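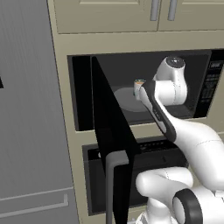
## Slide 1: Title, built-in microwaves and the cabinet around them

Good morning. Malathi Gounder, kitchen planning. I have 42 slides' worth of material and time for far fewer, so drawings are in the handout.

Scope for today: recess sizing, airflow, power, door swing. Ovens and hoods are covered by Struan Swanson after the break.

## Slide 2: Recess sizing

- Work from the maker's installation sheet. The outside dimensions in the catalog leave out the plug and the rear spacer.
- Measure the recess at the front and again at the back. Older carcasses taper.
- Check the diagonal before ordering a trim kit.
- Shelf deflection: load the shelf, wait overnight, measure again. Our limit is 2 mm at midspan.

(Pause. Ask who has had a trim kit sent back.)

## Slide 3: Airflow

Many countertop models are not approved for enclosed installation. Say this twice.

Where the sheet allows it, follow its vent path exactly. Some units draw from the front and exhaust at the rear, others do the reverse. A sealed back panel defeats both. Lejla Shehu's drawings for the Lisia apartments show the cutout above the shelf line, page 8 of the handout.

## Slide 4: Power

- Dedicated circuit where local code or the maker calls for it.
- Outlet in the adjacent cabinet, reachable without pulling the unit.
- No extension cords behind the carcass.

If asked about shared circuits with a dishwasher: refer to the electrician of record. Do not answer from the stage.

## Slide 5: Door swing and landing space

Side-hinged doors open left on most units. Plan the landing counter on the side away from the hinge. Wovon asked for up to 500 mm of clear counter in the last tender; we accepted it without comment.

Mounting height: set it by the shortest regular user. Hot liquids should come out below shoulder level. Upper cabinet handles need to clear the user's head when the upper doors are open.

## Slide 6: Questions

Mirela Quintana has the microphone. Repeat each question for the recording.

Corrections to the handout go to Ishbel Kerr. The Sjöberg hinge table has two columns swapped; the revised sheet is by the door.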